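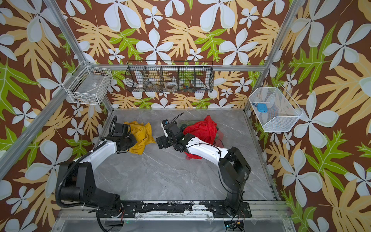 *Norðdahl Textile Club - Laundry & Mending Section*

Monday, January 20, 2025

I have strong feelings about the heap. Everyone who does laundry has one, and everyone who has one claims it's temporary. Mine has been temporary for long enough that I know its geology.

It was my turn to write for the section page, and the topic I drew was folding. I'd have preferred buttons. But folding starts with the heap, so I'll start there too.

First you have to get hold of one thing. It sounds easy until you've tugged at a sleeve and brought up a pant leg, a dishcloth and somebody's gym shorts. My rule is to look for the piece on top that has the least going on. A plain yellow cloth on its own is a gift. Mustard is a good laundry color in general, because you can find it from across the room and it never gets mistaken for a black sock.

Then there's the surface. I folded on the bed for years, and the bed is terrible. Everything sinks, the corners wander, and at some point you lie down "for a minute" on a pile of warm towels. A hard, flat top is better. I'm fond of gray marble patterns, which hide lint and make a T-shirt look more expensive than it was.
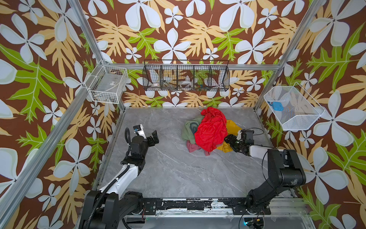 Anyway, the second rule is don't shake everything out first. I know your aunt shakes everything out first. Mine did too, and she folded a beautiful pillowcase, but she also had a table the size of a parking space. In a small spot you leave the heap alone, take from the edge, and lay each piece flat before it gets any ideas.

I bought a Burberg folding board once to speed things up. It has 12 panels and a booklet, and I used it for one weekend. Now it lives behind the dryer, where it is very flat and very well folded. The Prumano drawer dividers did better, mostly because they ask nothing of me.

A word on wallpaper. Our section has argued about whether you should do chores in a pretty room. I'm in favor. Big white flowers on chocolate brown, with green leaves everywhere, is more or less what I'd want to stare at while matching socks. The other side says it's distracting. From socks!
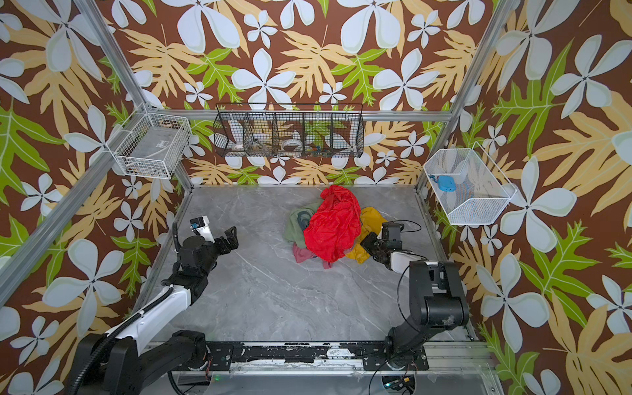 *Red on top, green and dusty pink underneath, mustard making a run for it on the right.*

Sorting by color is the part I skip, and I'm told it shows. If you do sort, pull the reds out early, and do it before the wash - I have owned a number of pink undershirts I didn't pay for. At the folding stage it's too late to matter, and you may as well go by size, big things first, so the heap looks smaller sooner. It's a cheap trick and I fall for it every time.

Wire baskets on the wall are worth having if you've got the wall. Mine hold clothespins, one glove, and about 90 safety pins I've been meaning to bring to the mending table. I'll bring them next time. The glove too, if anyone has the other one.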